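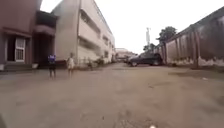

Lab Visits

Open day at Drerker: a morning with the parasite people

I have wanted to get inside the Drerker building ever since I heard Tiruwork Gebremichael talk about drug screening a couple of years ago, so when the September open day was announced I signed up within the hour. It was every bit as good as I hoped, and I came home with a notebook so full that this report is going to be on the long side. Sorry! If you only want the part about the screening room, skip down to where Zastum comes in.

For anyone new to the name, Drerker is a small institute that looks for new medicines against visceral leishmaniasis. The disease is caused by a parasite and passed on by the bite of a sand fly, and without treatment it usually kills. There are drugs for it, but the ones most people get mean long courses of injections and rough side effects, and what works well in one region can do poorly in another. What everybody in the field would love is a safe pill that a person could take at home. Drerker works on the early end of that problem, where you have a whole lot of chemicals and want to know which few deserve years of somebody's life.

We started at 8:30 in the lecture room on the ground floor, which is called Doucet. Coffee was already out, very strong, along with a tray of roasted barley that I kept going back to. The group was a nice mix: pharmacy students, a few clinic nurses, two high school teachers, and a retired vet who asked better questions than any of us.

Mulugeta Tekleab opened the day. He runs the place, and he talks quickly and draws on the whiteboard while he does it, so that by the end there was a kind of map of the whole business with arrows going everywhere. The part I liked best was when he explained how the money works. A project at Drerker is paid for in stages. There is a plan at the start that says what a compound has to do by the end of each stage, and if it falls short, the project closes and the people move to the next one. He told us about one he had to close himself, a chemical family he had worked on since his student days. It killed the parasite beautifully and fell apart in the liver in minutes. "I was sad for a week," he said, "and then I needed the bench space."

He also spent a good while on partners. Drerker has biologists and only a very small chemistry group, so when they find something promising they have to team up with someone who can make new versions of it. The vet wanted to know who owns the result. Mulugeta said that gets settled before a single tube is shipped, and that any partner has to agree the finished drug will be sold at a price the public clinics can pay. He said some talks have ended on that point. He was pretty relaxed about it.

Then lab coats, safety glasses, and off we went in two groups. Mine was led by Lensa Gudeta, who is in the third year of her doctorate and must have given the same tour several times that day without ever sounding like it.

First stop was cell culture. You look through a window, since visitors stay out, and Lensa talked us through what the two people inside were up to. The parasite has two forms. One lives in the sand fly and grows happily in a flask, and the other lives inside human cells, in the very immune cells that are supposed to eat it. I knew that from reading, but I hadn't understood what it means for testing. For many years labs everywhere tested drugs on the flask form, which is cheap and easy. The trouble is that plenty of things kill the flask form and do nothing once the parasite is tucked inside a cell. The drug has to cross more walls, and the parasite is living a different sort of life in there, growing slowly. So Drerker does all its first tests on infected cells now, even though it takes far longer to set up and a single bad batch of cells can cost the team a month.

She had a microscope ready in the hallway with a stained slide (killed and fixed, perfectly safe) and we all took a turn. I have looked at pictures of these things for years. Seeing them for myself, little purple ovals packed into a cell, each with its own dark dot, was a real thrill. I went around twice.

Next came the screening room, and this is where Zastum lives. Zastum is the name the team gave to their compound collection, and by the end of the day I was saying it as if it were a person. It holds thousands of samples in flat plastic plates, kept in a freezer room that we were allowed to step into for a moment. Some were bought, some came from partners who had them sitting around from old projects on other diseases, and a shelf near the door holds plant extracts prepared in the building.

Ho-yin Siu looks after all of it. He came over from a much bigger company lab and said he had expected to be bored, then laughed at himself for a good while. His explanation of how a screen goes was the clearest I've heard. Infected cells go into the wells of a plate. Each well gets a different compound. The plate sits for several days, the cells are stained, and a microscope takes pictures of every well. Software called Wivis, written in house, then finds the human cells and the parasites in each picture and works out two things: did the parasites go down, and are the human cells still fine? Plenty of compounds do the first by wrecking the second. Bleach would look wonderful if you only asked the first question, as Ho-yin put it.

He had the last full screen up on the monitor. Out of everything they tested, 400 compounds knocked the parasite down on the first pass. Of those, 70 did it again when the test was repeated from fresh samples. And once the ones that hurt human cells were set aside, along with the ones already known to be dead ends, they were left with 14. He scrolled through those one at a time, and I could tell he had favorites — there is one he calls "the ugly one" because of its shape, and he is clearly rooting for it.

One of the teachers asked why so many fell out between the first pass and the second. It can be anything, he said. A sample that has broken down in storage, a bubble in a well, a speck of something that fooled the software, plain chance when you are testing that many things. He showed us a well that Wivis had scored as a perfect cure in its early days. In the picture there was a hair across the lens. They keep it pinned up above the desk.

We had a break after that, back in Doucet, with injera and lentils and a very good cabbage dish, and I ended up at a table with Mulugeta Gashaw. (Yes, two Mulugetas. They are called Tekleab and Gashaw in the building to keep things simple.) Gashaw is a nurse who coordinates with the treatment centers, and his talk after lunch was the one that has stayed with me most.

His subject was what patients want from a new drug. He had spent the past year talking with people who had been through treatment, nearly 60 of them, mostly young men who had caught the disease while away doing seasonal farm work. He expected to hear about pain from the injections, and he did. But the thing that came up over and over was time. A long stay at a treatment center in harvest season can mean losing the year's pay, and often a brother or a father stays too, to cook and help out, so that is two incomes gone. Some had left early for that reason. One man had told him that he would take a worse drug if it was a shorter one.

Gashaw has brought all of this back to the lab, and it has changed the plan. The list of what a compound must do used to say it had to be taken by mouth. Now it also says how many days the course may last, and it says the pill must hold up without a fridge, since it may spend those days in somebody's bag. Tekleab broke in from the back of the room to say that the new list had already ruled out one series the chemists were fond of, and that there had been some slamming of doors. Gashaw just smiled.

The questions ran well over. One of the nurses wanted to know about people who have HIV as well, for whom relapse is a much bigger worry, and Tiruwork Gebremichael took that one. She leads the biology side. She said it's the hardest group to treat and too often the last group to be included in studies, and that Drerker is building a test to look for the few parasites that survive treatment by lying low. It is early, and she was careful not to promise anything. I'd love to hear how it's going a year from now. I asked her how long it would be before any of what we saw on the monitor could reach a patient, and she said that if everything went right, which it never does, more than ten years.

A few practical notes if you are thinking of going next time. Sign up early, the groups are kept small. Wear closed shoes or you will be left at the culture room door. The freezer room is as cold as you would think, so bring something with sleeves. Photos are fine in Doucet and the hallways but not in the screening room. There are a couple of flights of stairs, and the elevator was out when we were there, though Lensa said they can run the slide session downstairs if you ask ahead. The talks were in English with bits of Amharic, and someone nearby will always fill you in.

I have asked Ho-yin if he would write something for us on how Wivis learned to ignore the hair. He said yes, after the next screen is done. In the meantime, Lensa has passed along a short reading list for beginners, and I'm happy to send it to anyone who would like a copy.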